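3.2. Aménagement du rayon et règles de rangement

Le rayon de fruits et légumes étudié a été monté dans la salle Clamthorpe à partir de meubles de présentation en bois clair, à bacs inclinés et façades à lattes. Le plan d'implantation reprend celui de l'enquête Linari, où 361 clients avaient noté la lisibilité de plusieurs dispositions. Chaque bac reçoit un ou deux produits. Lorsqu'il en reçoit deux, la séparation se fait dans la profondeur : concombres au fond et carottes devant, ou patates douces au fond et tomates devant (figure 4).
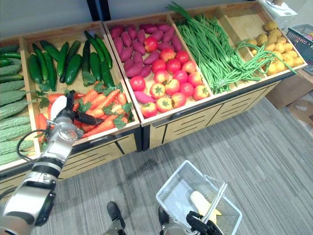 Les produits voisins ont été choisis de couleurs contrastées, afin qu'un article reposé dans le mauvais bac se repère sans étiquette. Les carottes gardent leurs fanes. Les légumes longs peuvent être posés dans tous les sens ; l'alignement n'a pas été retenu comme critère, car il demandait trop de temps au réassort du mardi. Un article isolé près du bord avant est compté comme rangé s'il reste dans le bac de son espèce.

Les fruits sont placés sur un plateau long et peu profond, au-dessus des légumes. Cette disposition en deux niveaux correspond au type B de la grille Amrani. Une table ronde blanche, devant le rayon, sert à poser le panier gris pendant le choix des articles. La moquette rayée n'a pas été retirée.

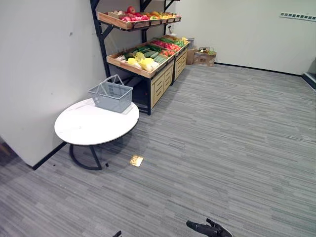
Pourquoi placer la table devant le rayon et non sur le côté ? Dans les essais préalables, la table latérale obligeait à se retourner à chaque article, ce qui allongeait la durée d'une liste de 20 produits.

Au total, 305 listes ont été retenues pour l'analyse. Les erreurs de rangement sont traitées en section 3.3.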